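Tea, toast and the long way to Tukcombe

So I finally did the Tukcombe walk! If you've been reading since March you'll know I've been whining about it for ages, mostly because Kamrul did it without me and then would not stop talking about the tea room at the end.

It's been a busy sort of month otherwise, with plenty of work and not much sky, and I was itching to get out.
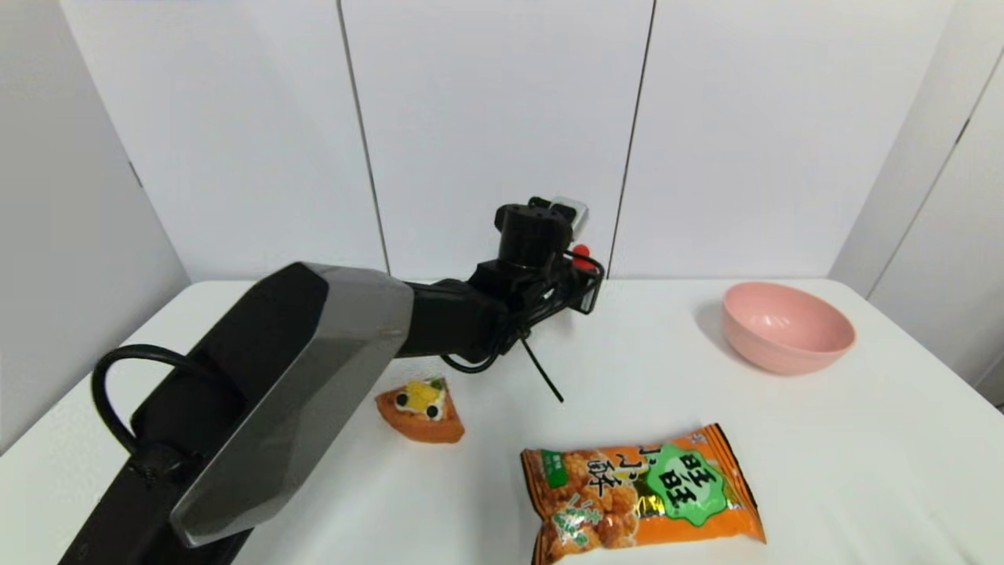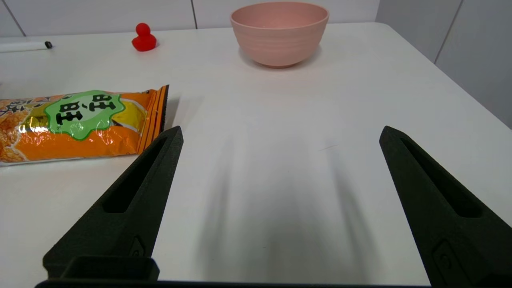 The white tabletop, twice. November 2025.

Anyway, the walk. It's 8 miles if you start from the church at Prilach, and the bus drops you right there (number 51, sit on the left for the views). Rizwan Weerasinghe came along at the last minute with the biggest backpack I have ever seen on a day trip. He had two flasks in there, a spare sweater, and an entire fruitcake his aunt had sent him home with. I had a banana.

The first stretch is all lanes and hedges, pretty but muddy, and then you go over a stile and start climbing. The guidebook calls it "a gentle rise to 1,000 feet." Gentle! I had to stop three times and pretend to look at sheep. The top is worth it, though - you get the whole valley, the reservoir, and on the far side the little white houses of Tukcombe, which look much closer than they are.

We ate the fruitcake up there behind a wall, out of the wind. It was so good that I've asked for the recipe, and if his aunt says yes I'll post it.

Coming down is where we went wrong. There's a gate with two paths behind it and you want the lower one, past the old barn. We took the upper one and ended up in a field with a lot of very interested cows, so we had to go all the way back. Kamrul had warned me about that gate. I'd forgotten.

And the tea room? Okay, he was right. Cheese on toast with some kind of homemade pickle, a pot of tea big enough for four, and a fire going in the corner. They close at four at this time of year and we got in with half an hour to spare, so start earlier than we did if you're a slow walker like me.

My boots are still drying on newspaper in the hall. Next up I want to try the loop around the reservoir, if I can talk Rizwan into bringing the flasks again.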